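Unit 3: Editorial Calendars and Audience Segments

Course notes prepared by Peadar Horgan

Required reading before the session: the Clesby case pack, sections on audience research and channel planning.

An editorial calendar records what an organization intends to publish, on which channel, for which audience, and under whose approval. Students often treat it as a schedule of dates. In practice the audience column should be filled in first, and the dates follow from it.

In the Clesby case, the agency Altance reviewed 143 posts published by the client before any new content was written. Each post was assigned to one segment. Posts that could not be assigned were set aside and discussed with the client – a step that took longer than the review itself. 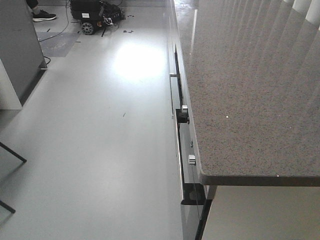 How many segments should a first calendar serve?

Three is a workable number for most small accounts. A larger set tends to leave some segments without content for weeks at a time, and the results become hard to compare.

Terms used in this unit

Segment: a group of readers with a shared need, stated in one sentence.
Pillar: a recurring subject approved for use across channels.
Hold post: finished content kept in reserve for a gap in the calendar.

Keogh, the second case, had a mailing list of 2,000 names and no hold posts. When its December promotion was withdrawn, the calendar stood empty until a replacement was approved.

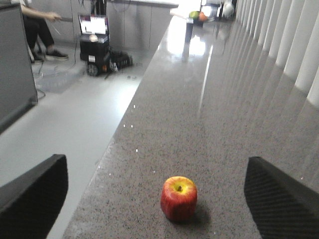
Pillars are agreed with the client in writing and reviewed each quarter. A pillar must be broad enough to support several posts and narrow enough that a reader can predict what belongs in it. "Food" fails the second test. A single red and yellow apple on a granite countertop could be filed under snacks, seasonal produce or kitchen surfaces, and the pillar should settle which before a caption is drafted.

Assignment

Draft a calendar for Rirkton covering 60 days. Submit it to Tarık Ersoy with a one-page rationale. Late work is subject to the department's usual terms.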